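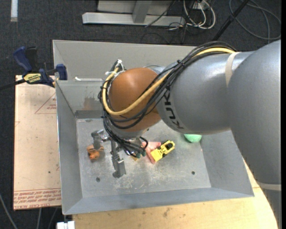 Gripper trial on the KUKA cell – Culus finger set vs. our old Prarholm set
Ticket status: open, waiting on vendor
Opened by: Anjana Khan
Last updated: October, 4:40 pm

Reported problem

Culus told us their two-finger set would pick mixed small parts out of a metal bin "without tuning." I've been running it on the toy mix and I don't believe that. Over the first 400 attempts I logged drops, misses and one kind of fault I can't explain: the controller reports "grip confirmed" and the fingers are closed on air. The Prarholm set never did that on the same arm, same bin, same toys. It missed plenty, but it knew it had missed.

I'd like somebody other than the vendor to tell me whether this is the fingers, the sensing, or us.

Setup notes

Arm and controller unchanged from the Prarholm runs. Bin clamped at the rim, same bench. Cables and hoses are still zip-tied along the outside of the arm. Fixed camera, same position as before. Object mix is the standard small toys, animals and vehicles, plus the see-through red piece, which I left in on purpose because the sales sheet says clear objects are fine.

Log

AK, 9:15 am
Repeated the false confirm. It shows up mostly when the approach is low and close to a wall. Raised the minimum height by 11 mm and the false confirms dropped, but so did the pick rate, so I've traded one problem for another. Put it back.

Bent Norðdahl, 10:05 am
Is the finger tip touching the bottom of the bin? There are two holes in that floor and if a tip goes into one of them the force reading will look like a grip. I'd check that before blaming the sensing.

AK, 10:30 am
Checked. I ran 20 closes straight over the left hole and 20 over flat floor, nothing in the bin. Over the hole I got false confirms on three. Over flat floor I got four. So no, I don't think it's the holes. Leaving the results in the shared folder so Bent can argue with them.

Bent, 10:50 am
Fine. Still don't like the holes.

Ebise Kahsay, 11:20 am
I called Culus support. Their answer was to update the firmware and redo the zero offset. I asked what the firmware changes and they said "general improvements to grip detection." I asked for release notes and was told those are on request. I requested them.

AK, 1:10 pm
Updated the firmware and redid the zero. Empty bin, flat floor, 20 closes: four false confirms. Same as this morning. I'm not going to count that as an improvement, general or otherwise.

Yaowalak Phromma, 1:45 pm
Did anyone check the air supply? You've got a lot of thin hose hanging down at the wrist and it flexes every time joint five turns. If one of the push-in fittings leaks a little, pressure at the fingers falls late and the switch may read it as resistance. We had a leak like that on the Dinsa cell and spent two days blaming software.

AK, 2:30 pm
Sprayed the fittings with soapy water. With the wrist straight, nothing. With the wrist rolled to 94 degrees, small bubbles at one fitting on the close side. Cut the hose end square, pushed it back in, no bubbles at either angle.

Reran empty closes with the wrist straight: one false confirm in 20. With the wrist rolled: two in 20. Better than before. It isn't zero, and I never saw a leak with the wrist straight, which is where I ran this morning's tests. So the leak doesn't cover all of it and I'd ask people not to write "fixed – air leak" in the summary.

Pao-chu Wu, 3:00 pm
Can we put the Prarholm fingers back on with the repaired hose and run the same empty closes? Otherwise we're comparing new fingers on a bad hose with old fingers on a hose that may have been good at the time.

AK, 3:55 pm
Done. Prarholm fingers, repaired hose, 20 straight and 20 rolled. No false confirms. I also pulled the hose end out a little to bring the leak back and ran them rolled again: still none. The old set was slower to close and it complained about low pressure, which is what I'd want it to do.

Ebise, 4:20 pm
Release notes arrived. One page. Grip detection isn't mentioned. There's a line about LED brightness.

Where this stands

- Hose fitting repaired. Keep an eye on it, that bundle moves a lot.
- False confirms are lower with the Culus set but still there on an empty bin.
- Threshold setting isn't open to us. Ebise has asked Culus for access or for a second set of fingers to rule out a bad unit.
- Clear-object results are on hold. I'm not reporting a pick rate on the red piece while the gripper can't tell me whether it's holding anything.
- Stilley want to see numbers before they choose. Please don't send them the first 400, those were all on the leaking hose. Pao-chu has the draft.

Do not close this ticket on the vendor's say-so.

Questions about this ticket: Anjana Khan, gripper bench | © Automation Test Group | Back to top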